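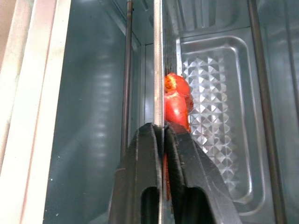 The small oven, with something red in it and the tray at the back.

2019-08-10

In July I promised to write about the small oven, and then I did not write for three weeks. The reason is simple: I was cooking with it, and when I cook I don't sit at the computer. Now the weather in Gerley is too hot for the big oven anyway, so it is a good time to tell how I use the little one.

When I moved to this apartment, the kitchen already had a full size oven. It is old and slow, and it heats the whole room, also the bedroom behind the wall. For one person who wants two peppers and a piece of fish it makes no sense. So I looked for a small one, and I found it in the secondhand shop on Urkeck Street. I paid 113 for it, and the man gave me a cookbook for free. The cookbook is for a different kind of oven, but the soups in it are good.

The tray I like very much. It has rounded corners, a raised rim and a pattern of little points on the bottom, like many small pyramids. At first I thought this was only decoration. Then I roasted vegetables on it and I saw that they don't lie in their own juice so much, because the juice goes down between the points. The skin gets better color. The bad side is the cleaning. If you forget oil there until the next morning, you need a brush and a lot of patience. I put hot water with baking soda in the tray while I am eating, and after dinner it is mostly easy.

My red peppers I do like this. I wash them and dry them well, and I don't cut them. The oven goes to the highest number, and the peppers stay inside until the skin has black places. I turn them one time. Afterwards they go to a bowl with a plate on top, and I leave them alone until I can touch them. The skin comes off with the fingers. Please don't wash it off under the faucet, my aunt did it this way and half of the taste went down the drain.

From the peeled peppers I make a spread with garlic, salt, a little vinegar and the chili paste from Srisuk, the grocery near the bus station. One small spoon of the paste is enough for me. My neighbor takes more than three, and she says it is still mild. We eat it with bread or with cold potatoes, and what is left keeps in a jar in the refrigerator for some days.

A few readers asked me if a small oven can bake a cake. I tried it two times. The first cake was dark on the top and like pudding in the middle. For the second one I used a lower temperature and put foil over it, and it was a normal cake, a little bit dry. For bread I still use the big oven, but only in winter.

Next I want to try the eggplant recipe from the Arkomeck market, which a woman at the vegetable stand wrote for me on a paper bag. I can't read one of the words. It is either "mint" or "mince", so I will go back and ask before I buy anything.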